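## 4. Putting the arms on the bench and getting them to behave

*Last revised August 2, 2025. Section 3 (wiring the power box) hasn't changed.*

If you've made it through Section 3 you now have two arms that power up and don't smell funny, and you're itching to make them pick something up. Me too, the first time! Give this section a whole afternoon though. I did mine in a shared workshop over a few evenings in May and the bit I rushed (the clamps, see 4.2) is the bit I had to redo.

I call the pair of them Tuvura, so that's the name you'll see in the config files. Change it if you like, but change it everywhere, including the two spots in `start.cfg` that I always forget.

### 4.1 What you need on hand

- Both arms, assembled, with grippers on
- The Kadlec clamp set (or any clamp that opens wide enough for your tabletop plus the rail)
- Four lengths of black metal rail and their corner pieces
- Hex keys, a tape measure, a roll of black floor tape
- Hook-and-loop straps, more than you think
- A monitor you can see without leaning over the bench
- A box of odds and ends from the kitchen, for 4.5

For the table, I'm using a butcher-block top. It's heavy, it doesn't ring when an arm stops suddenly, and it takes a clamp without complaining. A folding table will not do. I tried one and the whole thing walked across the carpet.

### 4.2 Rail and clamps

1. Lay the four rails out on the tabletop as a rectangle, set in from the edges so there's a lip of wood showing all the way around.
2. Join the corners finger-tight only. Measure both diagonals and nudge the rectangle until they match, then tighten the corners properly.
3. Set one arm base on the left side and one on the right. Check that each arm can reach past the middle of the table. You want overlap there, otherwise you'll never manage a handover.
4. Clamp each base down. Do up both clamps a bit at a time, back and forth, like wheel nuts.
5. Grab each arm near the base and give it a good shove. If anything shifts, go back to step 4.

> **Caution:** Power off at the wall for all of this, not just at the switch on the box. The arms can drop when they lose holding current, so support the upper segment with your hand before you switch off, and keep your fingers out of the elbow.

### 4.3 Floor tape

This looks like fussing and I skipped it at first. Then somebody vacuumed, the table moved by a couple of centimetres, and I lost an evening wondering why everything I'd saved was slightly wrong.

1. Get the table where you want it, with room to walk behind.
2. Run one straight line of black tape along the floor past the far side.
3. Run a second line from that one back toward the table, at a right angle. Use a proper square, or the corner of a big book.
4. Measure from the tape to the table in two places and write both numbers inside the lid of the power box.

If the table gets bumped you can now put it back in a minute or so.

### 4.4 Cables

Cables are what will catch you out. An arm that's fine at rest can snag itself at full reach, and it'll pull surprisingly hard before the software notices.

1. With power off, move each arm by hand to its furthest corner and leave enough slack for that position, plus a bit.
2. Strap the cable to each segment, with padding anywhere it rubs on an edge.
3. Bring the spare length back to the base side and strap it there if you can.
4. Plug in, power up, and run `clokar check`. Clokar is the little control program from Section 2. It should list 2 arms and no faults.

> **Note:** If it reports fault 301, one of the arms isn't answering. Nine times out of ten it's the plug at the base that isn't pushed home. Fault 1179 is a joint outside its limits: power off, move the arm back toward the middle by hand, and start again.

### 4.5 First pick-ups

Now the fun part. Go to the kitchen and come back with things that are all different to grab: something flat, something round, something crinkly, something with a long handle. Spoons are harder than you'd expect. Snack packets are great practice for grip force, and you'll hear it straight away when you've got too much.

1. Spread everything out inside the rail, soft and crinkly things toward the far side, plate and utensils closer to you.
2. Set the speed to 10 per cent. Please don't skip this one.
3. Bring the left gripper over beside a packet and stop. Do the same with the right gripper over a utensil.
4. Look at both from the side as well as from above. Heights are very hard to judge looking straight down.
5. Lower the right gripper, close it gently, lift a few centimetres, hold, put it back.
6. Repeat with the left.
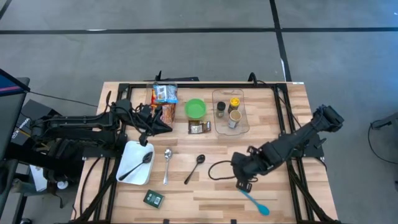
*Figure 4-1. Step 3 of the first pick-ups: left gripper beside the snack packages, right gripper just above the light blue spatula.*

Start with the spatula if you have one. The handle gives you lots to aim at and it doesn't matter if you drop it. Leave the little jars for last and keep them together in a clear container, so that one that tips over doesn't roll off and under the bench. The bowl can wait too. Grabbing a rim is its own headache and I've put it in Section 6.

> **Caution:** Plastic and metal only until you're confident. Stay out of the space between the arms whenever the power's on, even if they look parked, and keep the stop button where your other hand can get it.

### 4.6 If it's not going well

**The gripper closes beside the thing, always by the same amount.** Check the table against the floor tape before you touch any settings.

**It's fine in the middle and off at the corners.** Your rail isn't square. Measure the diagonals again. Sorry.

**The arm shudders when it slows down.** Loose clamp, or you've turned the speed up already. Mine was the clamp.

**It drops the spoon.** Grab closer to the middle of the handle. If it still slips, a wrap of rubber band on each finger works nicely until you print the soft pads (files are in the Lakholm folder, along with the spare cable clips).

**One arm goes limp partway through.** Power off and let the box cool for around 10 minutes. If it happens again, go back to the fuse check in Section 3 before you run anything else.

Once you can pick up and put down the same spatula with each arm without holding your breath, save your positions with `clokar save` and go on to Section 5, which covers passing things from one arm to the other.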